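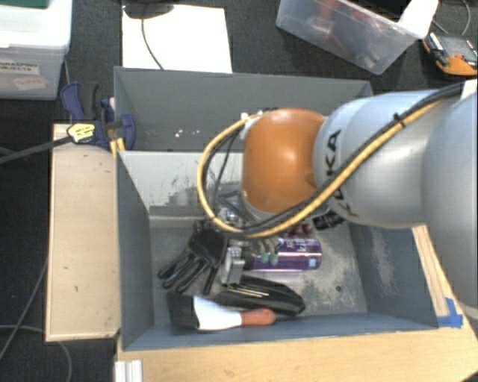 How to sort out a mixed bin of small things

Print this page | E-mail this page

Almost every house and workshop has one bin where everything goes. You come home, your hands are full, and the glove goes in with the brush and the brush goes in with a can. After one winter you can not find anything. I had such a bin for many years in my garage in Folodcombe, and now I empty it every September. It takes me one evening.

What you need

- a table or a clean piece of floor
- an old sheet or newspaper to cover it
- three boxes, any kind
- a rag and warm water with a little dish soap
- a marker and some tape for labels

Step 1. Take the things out one by one

Do not turn the bin over. I did this the first year and a half-full can of paint opened on the floor. Take first what lies on top and is easy to hold, then go down. Long things often lie under other things, so lift what is above before you pull. If something has an edge or a point, take it by the handle, and if you can not see the handle, move the other things away until you can.

Put everything on the sheet with a little space between. Do not decide anything yet. When I decide while I take out, I am slow and I keep too much.

Step 2. Make the groups

I use three boxes: "keep here", "keep in another place" and "goes away". A paintbrush belongs near the paint. A work glove belongs near the door or with the garden tools. Drinks cans and empty bottles belong in the recycling. Put each thing in its box and go on to the next. If you hold one thing longer than one minute, leave it on the sheet and come back to it at the end.

Step 3. Look at the brushes

Bend the bristles with your thumb. If they are soft and come back straight, the brush is good and only needs a wash. If they are a little stiff, let them stand in warm soapy water for one hour (this is for water paint; for oil paint you need the cleaner which is written on the paint can). If they are hard like wood, throw the brush away. Dry brushes should hang, or lie flat with nothing on the bristles. A brush that stays the whole year under heavier things will have a bent shape and it will not paint a straight line anymore.

Step 4. Look at the gloves

Put the hand inside and close it. Feel for holes at the ends of the fingers, there they come first. Shake the glove outside before you do this, for spiders. One glove without its partner I keep until the bin is finished. If the second one does not appear, I use the single one for dirty work and then it goes away.

Step 5. Look at the cans

Be careful with cans. Read what is printed before you do anything. A full drink can may stay, but in the kitchen. An empty one you rinse and recycle. A spray can is different: do not make a hole in it and do not press it flat. Ask your town where to bring it. Keep all cans standing if you keep them.

Step 6. Clean the bin

Wipe the floor of the bin and the corners. Scratches and worn places do not matter, only sand and sticky spots. I use 500 ml of warm water with a small spoon of soap, and for my bin this is enough. Let it dry with the open side down.

Step 7. Put back less

Only the "keep here" box goes back. Heavy things first, on the bottom. Long things along the wall of the bin, all in the same direction. Soft things on top. If you can not see the floor of the bin in any place, you have put back too much, so take a few things out again.

Write on the tape what is inside and stick it on the short side, where you see it when the bin is on the shelf. My label says "brushes, tape, string" and for the rest of the family it is clear enough.

If the bin fills again too fast, try a smaller one. I changed from the big bin to a small one and now I stop earlier to put things in.

Last updated: September

Contact | Copyright Grudier Home Pages | Back to top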